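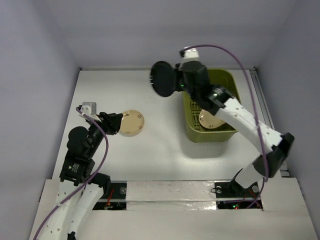 Every time a transport company rolls out a new dispatch system, the drivers are told it will end the fighting over who gets which run. I drove an airport shuttle for nine years and sat through 3 of these launches. The latest is called Kovby, and the company selling it, Trulora, says it hands out trips "without bias." I don't believe it, and I don't think the union should have signed off on it in May. Machines do what they are set up to do. Somebody also decided that Kovby should give weight to "acceptance history," and that phrase is where the trouble starts.

Under the old board at the El Sherbiny depot, a driver who turned down a late run lost that run. Under Kovby the refusal follows him. Fouad Amrani, who has been our shop steward for as long as I've known him, asked how long a refusal stays on the record. He was told the figure was "dynamic." He asked again in writing and is still waiting.

Meanwhile the union newsletter says 89 percent of members are satisfied with the new system. Satisfied compared to what? The survey went out through the app itself, with the driver's name on it. I would have clicked satisfied too, with rent due. I'd like to see that question asked on paper, in a room, with no names. 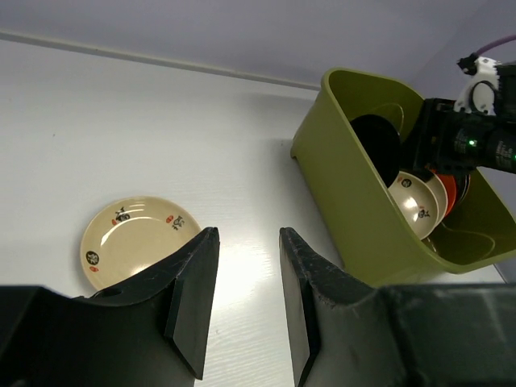

Then there is the money. Drivers pay 93 dollars a month in what the contract calls a platform share. The old dues covered a lawyer and a hardship fund. I have read the new agreement twice and can't find what the platform share covers, apart from the platform. If Trulora wants to rent software to the depot, let the depot pay for it.

People tell me Ivex drivers across town have it worse, and maybe they do. That is a poor reason to sign anything. We have 3000 members in this local, enough to ask for the rules in plain writing: how trips are ranked, who can change the ranking, and how a driver appeals. If the leadership already has those answers, they can print them in the next newsletter. If they don't, they had no business telling us the system is fair.

The contract comes up again next May. I'll be voting no unless I've read those pages by then, and I mean the pages, with no slide show in their place.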